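3.2 Motion planning and the wrist view

The planner was written by Casimiro Collado on top of the Protari library. It takes a target pose for the tool and returns a path that keeps the gripper clear of the chassis walls. Cables were left out of the collision model.

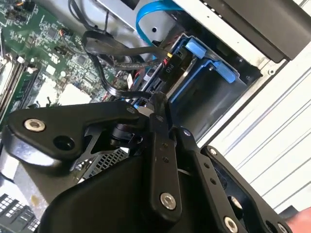 We run detection again at each stop, as the pose estimate drifts by up to 2 mm near the drive bay. Planning took 34 ms per query on the lab PC - almost 12 ms of that went on loading the mesh.

3.3 Fixed view

A second detector finds the parts on the fixture plate and passes their poses to the task script. Patricio Quintana labelled the training set in May.
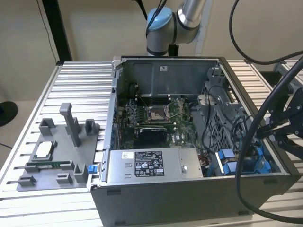 Figure 5: Open tower on the table, with the processor and memory module in the fixture plate at left.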